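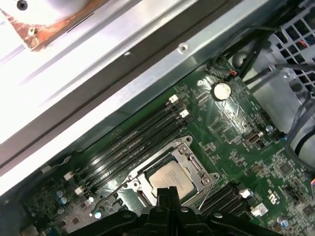 The green motherboard inside a desktop computer, with the processor in its socket.

Where Does Old Technology Go?
A guide to electronic waste for readers in the middle years

From the Berum Children's Learning Centre

Every home has things that run on electricity. Some have a plug, such as a kettle or a television. Others use batteries, such as a torch or a toy that talks. When one of these things is no longer wanted, it becomes electronic waste. The short name for this is e-waste.

E-waste is different from the rubbish in your kitchen bin. An apple core will rot away in the garden. A computer will not. It is made of metal, plastic and glass, and those materials last for a very long time.

This guide explains what is inside electronic things, where the materials come from, and what can be done with them when the owner has finished with them.

What counts as e-waste?

Anything with a plug, a battery or a cord can become e-waste. The list includes phones, tablets, printers, hair dryers, microwave ovens, electric toothbrushes, game controllers and fairy lights. Even a birthday card that plays a tune has a tiny battery and a tiny speaker in it.

Large items count as well. Fridges and washing machines are e-waste, although they are often collected separately from small items. Fridges contain gases that must be removed by trained workers using special equipment.

What is inside?

Computers contain flat boards called circuit boards. The largest one is the motherboard. It joins all the other parts together so that they can send signals to each other. The signals travel along thin lines of copper, a reddish-brown metal that carries electricity very well. Copper is also found in the wires and cords of almost everything you plug in.

Gold is used too. Many people are surprised by this. Gold does not rust, so a very thin layer of it is used where two parts must touch and make a good connection. The layer is much thinner than a human hair. There is only a little gold in one computer, but there is enough in a large pile of old circuit boards to make it worth collecting.

Aluminium is a light metal that carries heat away. Steel is strong and is often used for the outer case. Tin is melted to make solder, which holds small parts in place on the board.

Plastic is used for buttons, covers and the coating on wires. There are many kinds of plastic, and they cannot all be recycled in the same way.

Where do the materials come from?

Metals come from rocks called ores. To reach the ore, people dig mines. Some mines are deep tunnels and others are enormous open pits. The ore is crushed, and then heat or chemicals are used to separate the metal from the rock.

Mining gives people jobs and gives us useful materials. It also uses a great deal of water and energy, and it changes the land. Forests may be cleared to make room for a mine, and it can take many years for plants and animals to return.

When metal is taken from old electronics and used again, less new ore has to be dug up. Copper can be melted and reused over and over without losing its quality. The copper in a new cord may once have been part of a water pipe or a radio.

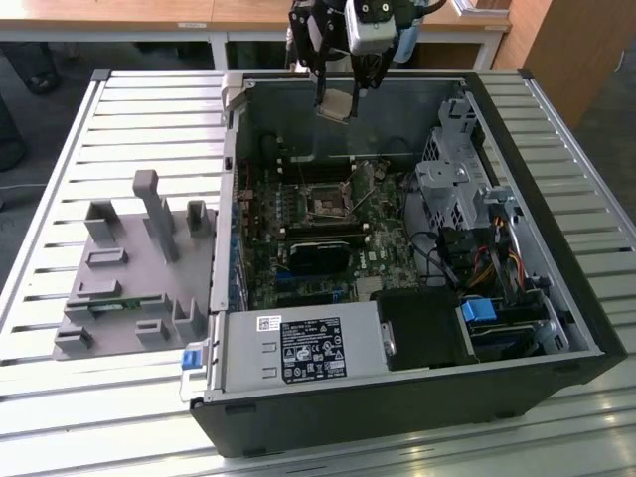 Some parts of a computer do not need to be melted at all. A part that still works can be tested and used in another machine. Using a whole part again is called reuse. Breaking something down to its materials is called recycling. Reuse usually takes less energy, so repair centres try it first.

What happens at a recycling centre?

Each recycling centre has its own way of working. At the Enholm centre, electronic items arrive at a loading dock and are sorted by type. The work begins at 7 o'clock in the morning, and there are 11 large cages for the different kinds of items.

The first job is to take out the batteries. Batteries can catch fire if they are crushed or bent, so they are kept in their own containers.

Next, workers check whether the item can be repaired. Items that can be fixed are sent to the Casado Repair Workshop, where they are cleaned and tested. Anything that held personal information, such as a phone or a computer, has that information erased.

Items that cannot be fixed are taken apart. Cords are cut off and put with other cords. Large pieces of steel and aluminium are removed by hand. What is left goes into a shredder, which chops it into small pieces.

The pieces move along a belt. A strong magnet pulls out the steel. Other machines separate the aluminium and the copper from the plastic. Circuit boards are packed up and sent to a smelter, a kind of very hot furnace where the metals can be recovered.

The Enholm centre received almost 2000 small items in June. Keyboards and old chargers were the most common.

Why not put it in the bin?

Some electronic things contain materials that are harmful if they get into soil or water. Older televisions and computer screens may contain lead. Some old switches and lamps contain mercury. If these are buried in a landfill, rain can slowly wash the harmful materials into the ground.

There is also a danger to people. A battery hidden in a bag of rubbish can be crushed inside a garbage truck and start a fire. Please do not put batteries in any household bin, including the recycling bin.

What can children do?

Look after the things you have. A tablet in a case is less likely to break when it is dropped. Keep drinks away from keyboards.

Ask whether something can be fixed. A toy that has stopped working may only need a new battery.

Pass things on. With an adult's permission, a game or a music player you have outgrown can go to a cousin or a school fair.

Start a collection box at home for old cords and chargers. Ask an adult to look after used batteries, and keep button batteries well away from younger children. They are very dangerous if swallowed.

Never open an electronic item by yourself. Some parts can hold electricity even after the item has been unplugged, and broken glass or metal can cut you.

Word list

Circuit board: a flat board that joins electronic parts together.
Landfill: a place where rubbish is buried.
Ore: rock that contains metal.
Smelter: a place where metals are separated using great heat.
Solder: a soft metal that is melted to join parts.

For the classroom

The Stutarano activity sheet goes with this guide. It has 2 pages, one for sorting materials and one for planning a collection box. Teachers may copy both pages for use in class.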